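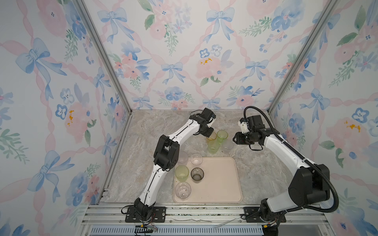

Page last changed: 2025-05-18

WOTLOW PUBLIC LIBRARY DISTRICT
Minutes of the Regular Meeting of the Board of Trustees

1. Call to Order
The meeting was called to order by the President, Eckhard Hellwig, at 7:00 p.m. in the second floor meeting room of the Main Library. A quorum was present. The Director and the recording secretary also attended.

2. Approval of Minutes
The minutes of the previous regular meeting were approved with one correction. Under Item 6, "Bucur Street" was changed to "Bucur Avenue." Motion carried by voice vote.

3. Public Comment
A resident of the Ara neighborhood asked that the book drop on the north side of the branch be emptied on Sundays and holidays. The Director will reply in writing. No other persons wished to speak.

4. Director's Report
The Director reported 3,635 items borrowed through the interlibrary loan service in the year to date. Requests for large print titles remain high, and the wait for new titles in that format is longer than the Board's service standard allows. The Director intends to move part of the paperback budget to large print for the remainder of the fiscal year. No Board action was required.

The public elevator at the Main Library passed its annual inspection. The certificate has been posted in the car as required by the state.

Two staff positions are vacant. Interviews for the children's librarian position have been completed and an offer is pending. The part-time circulation position will be advertised again with revised evening hours.

5. Branch Hours
The Board resumed discussion of the proposal to close the Ara Branch at 6:00 p.m. on weekdays and open it at 9 a.m. in place of 11 a.m. The Director presented the results of the patron survey. Of the 64 written responses received, 13 opposed any change to evening hours, and most of those came from households with school-age children.

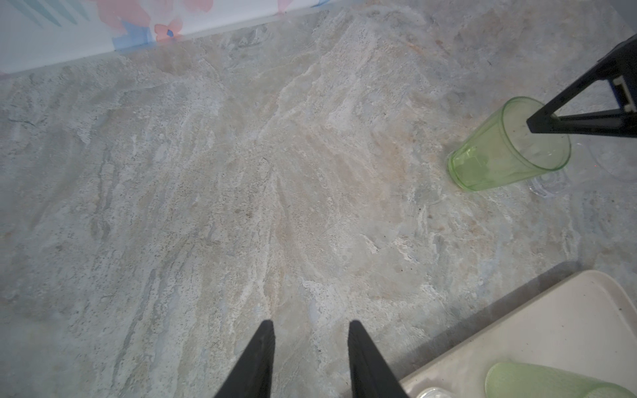
The Director noted that the survey was offered only at the branch desk and did not reach patrons who use the branch solely for holds pickup. Trustees discussed whether the homework help program could be moved to an earlier time. The school bus arrives at the Bucur Avenue stop too late for the program to begin before 4:30 p.m., and the tutors' agreement provides for sessions of 90 minutes. An earlier closing would leave no time between the end of the session and the locking of the building.

It was moved and seconded to open the Ara Branch at 9 a.m. on weekdays on a trial basis, with no change to the present closing time, and to review the matter in October. Motion carried, with one abstention.

6. Overdue Fines
The Board took up the draft policy ending overdue fines on children's materials. Under the draft, charges for lost or damaged items would remain in force. A child's card would be blocked after an item is 30 days overdue and restored on its return. The Director stated that the loss of income could be met from the contingency line in the current year but would need its own entry in the next budget.
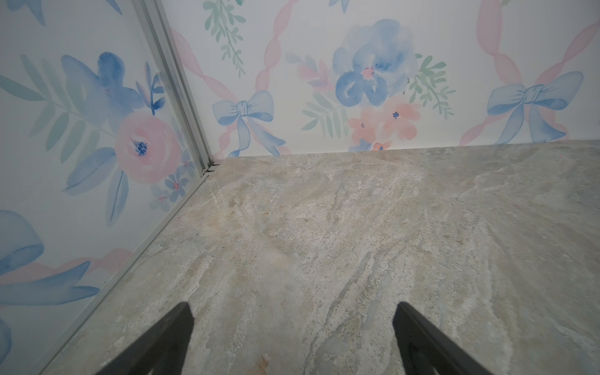

Brumurero asked whether families who already owe fines would have them removed, and said that a policy covering only new charges would keep the same children away from the library. The Director answered that the draft is silent on past balances. The Board directed that a paragraph on existing fines be added and that the policy be returned for a second reading at the next regular meeting.

7. Roof Repairs
The Director was authorized to seek written quotes for repair of the flashing over the east reading room.

8. Adjournment
There being no further business, the meeting was adjourned at 8:40 p.m.

Respectfully submitted,
Recording Secretary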